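Wevville District Immunization Outreach
Progress report to the Prendevine Fund, second period
Prepared by Domnica Cozma, program lead

1. Status against plan

The measles catch-up campaign is running in all 8 clinics named in the grant agreement. Grisow and Chou opened first. The remaining sites started in June, once the cold boxes had cleared inspection. During the period, 479 children received a first dose and 209 received a second. The gap between the two figures mostly reflects the minimum interval between doses; children enrolled late in the period are not yet eligible.

2. Supply and storage

Temperature logs were complete for every site except Chou, where a logger battery failed overnight. The 100 doses stored there were quarantined, reviewed by the district pharmacist and released. Spare batteries are now kept with each logger. No stock was discarded.

3. Staffing

One nurse post at Grisow remains vacant. Saturday sessions are being covered by staff from the Wevville clinic on overtime, charged to budget line 4. We request approval to continue this arrangement until the post is filled.

4. Data

Paper registers are entered weekly. Duplicate records caused by variant spellings of family names were merged by hand. A matching rule based on date of birth and village is being tested and will go to all sites if the error rate holds.

5. Next period

Second-dose recall by text message and home visit. School sessions in Grisow, subject to consent forms being returned. A revised budget for lines 4 and 6 will follow under separate cover.
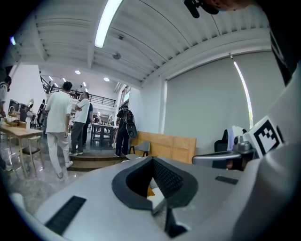
Line 6 covers fuel and vehicle repair, and the revision moves unspent training money into it without changing the grant total.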